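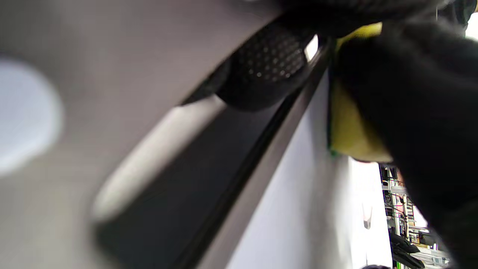
Close work in a black glove, with metal shelving behind.

Home | Builds | Opinion | Parts Swap | Contact

Start With the Dishes

Posted Thursday by the Mersha bench

This site uses cookies to remember your settings. By continuing to read you accept this. OK

I think most people who build a robot arm in a shared workshop pick the wrong first job for it. They pick stacking blocks, or chess, or pouring a drink. Those jobs look good on an open night. Then the arm goes on a shelf and the builder starts on a second arm.

My argument is for cleaning. A sponge and a cutting board will teach you more about your build than any chess set, and they cost next to nothing.

A chess piece only has to be picked up and put down. You can be sloppy about force the whole way through and still win the game. Wiping a board means staying in contact with it and pushing hard enough to do some good while the board tries to slide away from you. One hand has to hold while the other one moves. If there is slack in a joint, wiping finds it on the first pass. If your gripper fingers are too stiff, the sponge bunches up and you know by lunchtime.

Our project at the workshop is called Trovutus. It is a two-arm build and the job it is meant to do is wash up. We have put 1,300 dollars into it, and I would say a third of that went on things we would have skipped if we had started with the sponge. We bought a very nice wrist joint for accuracy. Accuracy to a hair does not matter much when the thing in your hand is soft.
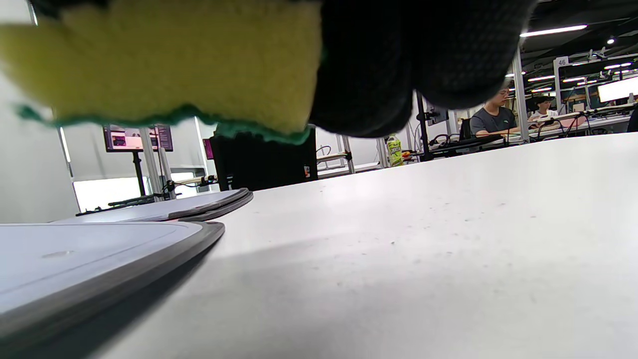 TIRBY, January. The other half of my argument is about where the motion comes from. There are still people who want to write every movement as code, and I understand why. It is tidy and you can read it back. I spent most of a winter doing it that way on an older arm we called Plonus, and what I had at the end was a machine that could wipe one board in one spot. Move the board a thumb's width and it wiped the table.

Doing the job by hand and recording it is a better use of an evening. You do the wiping, the software keeps the motion, and later the arm gets a lot of slightly different versions to learn from. Our project has 890 recordings saved. We threw out another 113, mostly for dropped tracking on one wrist. Sessions run 15 minutes and then someone else takes over, because a tired person wipes differently and I don't want an arm that wipes like me at ten at night.

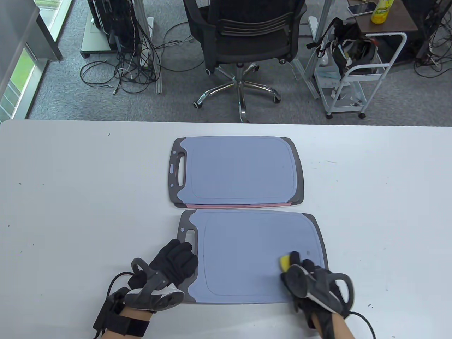 Both hands on the nearer board, a controller on the back of each.

The usual objection is that this is dull. It is. You stand at a table and scrub. I have heard members say they joined to build things, and that recording chores is office work with a sponge. My answer is that the building was always going to be the smaller part. Cutting and bolting took us a few weekends. Getting the arm to do something useful is the rest of the hobby, and it helps to find out early whether you like that part.

A second objection is that a dishwasher already exists. I own one. It does not do the big boards, and it does not wipe the counter after.

I have less of an answer on cost. Two hand controllers are more than some people can spend, and a shared workshop should own a pair the way it owns a drill press. Ours came out of dues and there was a fight over it. The laser cutter people wanted a new tube. I voted for the controllers and would again, though the tube is still on the list and they have been decent about waiting.

So if you have an arm half built and no plan for it, put the chess set away and get a sponge. Record one board for a week before you buy another part.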